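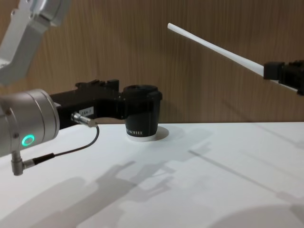 **What usually makes a gripper drop out in the middle of a job?**
Most often the cable between the gripper and the wrist, at the connector. Check that before you blame the software.

---

**thamisi_m**
Left gripper lost communication again at 4:40. It's happened 17 times in March. The arm stays powered and keeps moving to the next point with whatever the fingers were doing. Last time it pushed a canister off the table.

**pumphrey_t**
Reseat both ends and turn the collar until it stops. Ours at Mitau was half a turn loose.

**thamisi_m**
Did that twice. Cycle 3,773 was fine, 3,774 dropped.

**lavk**
I don't agree it's the collar. If the cable hangs in a loose arc it gets bent every time the wrist rolls, and the wires go inside the sleeve where you can't see it. We swap ours every 2,000 cycles.

**pumphrey_t**
That's a lot of cables - I've had one on for years.

**lavk**
How far does your wrist turn, though?

**younes_h**
Whatever the cause, the arm shouldn't move after the gripper drops out. Set gripper loss to a protective stop. With two arms sharing a table I wouldn't run it again until that's done.

**thamisi_m**
Stop is set now, tested by pulling the plug at low speed. New cable is on order from Catora.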